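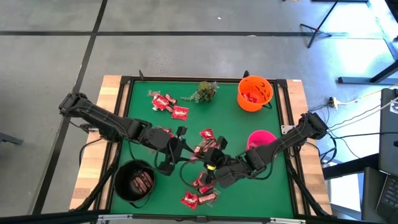

A green mat on a wooden table, containers out.

Every kitchen table I have ever loved had stuff all over it. I'm going to argue for that, fast, because I have to be out the door by 4 and my own table is a disgrace.

My sister-in-law sent me one of those home magazines again. Forty pages of tables. White table, gray table, a table with one pear on it. Who eats there? Who does taxes there? The whole issue was about clearing surfaces, and the advice was the same as last time: get a bin, put it in the bin, put the bin in a closet. Fine. Now I have a closet full of bins and I can't find the tape.

Things you can see get used. Things in a closet get bought twice. I own three pairs of good scissors this way. Four if the ones in the car count.

When we lived in Roststead the table was in the front room, under the only decent window, and it did everything. Breakfast, seed trays in spring, my husband's model railway couplings, the phone bill. You pushed a thing over to make room for a plate and in pushing it over you remembered you had to do it. That was the system. It ran for eleven years and the phone bill was paid late maybe twice.

Then we moved to Stekley and I got organised, sorry, organized (English mother). Bought a set of drawers from Limport, 48 little compartments, a label holder on every one. Spent a Tuesday on it. Buttons, fuses, stamps, picture hooks. I was so pleased. And I did not sew on one button for the rest of the year. The mending was tidy and it was in a drawer and it might as well have been in the river.

I brought this up with Thenmozhi Chacko, who fixes clocks out of her back bedroom and has the worst-looking bench I've come across. Small dishes everywhere, lids off, a saucer with springs in it, a muffin tin. She's 55 and says she has been told to tidy that bench since she was in school. Her answer was that she knows where each dish is and what it's waiting for. If she cleared it at night she'd spend the morning putting it back. "It's half a sentence," she said. "Why would I rub it out?"

I've thought about that alot.

Yes, there's a bad kind. I grew up with the bad kind. My father's workbench had paint cans on it from two houses before, and there was no pushing anything over because there was no place to push it. That isn't what I'm defending. Dead stuff should go. A jar of mystery screws nobody has opened since the old car -- go, goodbye. What I want is a table with live stuff on it and permission to leave it there overnight.

Overnight is the real fight, isn't it. People will put up with a mess while you're working. They want it gone by supper. Schools do it too. My grandson's class gets almost 6 minutes to pack up whatever they've been building, and then it's back in the tub, and next day they start over from nothing. He told me he's stopped making big things. He makes small things now that he can finish. He's seven!! I'd have given that kid a corner and a sign saying do not touch.

Cost of a corner: zero. Cost of a mat you can slide the whole business around on, not much. Our neighbors the Rajans have an old door laid across two filing cabinets in the hall, and the jigsaw lives there, and also the passports and a bag of onions. You walk past and put in a piece of sky. I've never once thought less of them. I've put in alot of sky.

And guests don't care. I used to do the big sweep before company, everything into a laundry basket, basket into the bedroom, and then in September I'd be digging through it for a form that was due in June. Now I shove it all down to one end and we eat at the other. People pick things up and ask about them. Better conversation than the pear would get.

So I'm giving the Limport drawers to my niece, who asked for them, poor girl. The buttons are coming back out in a dish. The gray coat is on the chair with its needle already threaded, and if teh magazine people want to come and photograph it they should call first, I'll need to clear them somewhere to sit.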